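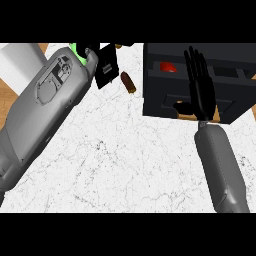 Render: marble countertop

March 28, 2024

Community build, patch 19 follow-up. Continuing from the last entry, where the lobby chat kept dropping messages after a rematch.

Reproduced it on the second try. Two players finish a match, both hit rematch inside the countdown, and the chat channel is rebuilt before the old one has closed. Anything typed in the gap goes to the old channel. Added a hold on the rebuild until the close comes back. Limit is 300 ms, then it goes ahead anyway and writes a line to the log. Ran 105 rematches on the Pakthorpe test server with the hold in place and lost no messages. Two of the runs hit the limit. Not sure why yet. Both were in the same batch, so it may have been the server.

Balance feedback. Went through the forum thread on Ornov's low sweep. Most of the complaints are about the recovery, which players say is too short to punish. Checked the move data and the recovery is what we shipped in March, 19 frames. What did change is the pushback on block, which went up when we fixed the corner bug. At the new distance most of the cast can't reach with their fastest normal, so the sweep feels safe even though the numbers haven't moved.

Options:
- put the old pushback back for this move only
- add 5 frames of recovery and leave the pushback alone
- leave it and wait for tournament footage

Leaning to the first. The second will break the combo route that the Agarwal players like, and they were the ones who reported the corner bug properly in the first place, with inputs and a replay file. I have the change on a branch but haven't merged it.

Poll tool. The in-game poll counts a vote again if the player changes region. Found it by accident while checking the colour of the confirm button. Votes are stored against account plus region, should be account only. The costume poll is affected and has been open since the last patch. Closed it from the admin page and posted a short note in the forum saying it will be rerun. Kept the old results in the archive folder, please don't publish them.

Replay browser. Sorting by date still uses the server's time zone. Low priority, but it comes up in the thread every few pages. Moved it onto the next patch list.

To do:
- look at the two runs that hit the limit, compare server load
- merge the pushback change if there are no objections in the channel
- fix the vote key, then write a test that switches region mid-poll
- reply to the forum thread once the sweep change is in, not before
- ask for the Pakthorpe logs to be kept longer, they roll over too soon to be useful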